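Planning the Laundry Automation Purchase: An Interview with Hatice Bozkurt

Interview by Kevser Ersoy
Tue 9 August

The Sindar residence group has approved funding for a first stage of robotic laundry handling at its Ferwood site. Hatice Bozkurt, who leads equipment planning for the group, met with this newsletter to discuss how the request was prepared and what the budget does and does not cover.

Ms. Bozkurt began with the scale of the work. The Ferwood site serves 145 residents, and laundry staff handle personal clothing separately from linens. "The linens are already contracted out," she said. "What remains in the building is clothing, and clothing is where the staff hours go. Every basket is different."

The planning group first met in May. According to Ms. Bozkurt, its early drafts concentrated on the purchase price of a two-armed mobile unit, and the finance office returned them with questions. "They asked what would happen in year two. We had a price for the robot and very little else. Finger replacements, software support, staff training and floor work all had to be added."

The revised request sets aside 60 percent of the budget for the equipment itself. The remainder is divided among service, training and changes to the rooms. Ms. Bozkurt considers that division realistic for a first purchase, although she expects the service share to rise once the warranty period ends.

Asked why the group did not replace its washers and dryers at the same time, she said the option had been reviewed and declined. "The front-loading machines we have are in good order. A door that a person can open is a door we want the robot to open. If we had to buy special machines, the case would have been much weaker."
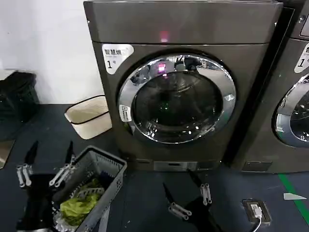

How long is the trial period before the group commits to a full purchase?

The trial runs for 12 weeks under a lease, and the lease payments are credited toward the price if the group decides to buy.

Two suppliers submitted complete proposals, Gündoğdu and Lamirness. Ms. Bozkurt declined to compare their prices but said that response time for repairs weighed heavily in the scoring. "We wrote into the agreement that a technician must be on site within 3 working days. One supplier accepted that wording at once. The other wanted to discuss it, and we did, at some length."

Room preparation was another matter that the first draft had overlooked. Charging points, cable routing and clear space in front of the machines are now listed as separate lines, each with its own approval. Ms. Bozkurt advised other sites to walk through their laundry rooms with the supplier before requesting a quotation.

No positions will be removed during the trial. Staff will continue to sort clothing and check pockets, and a member of the team will be present whenever the robot is loading or unloading. The planning group will report its findings to the Sindar finance office when the lease ends.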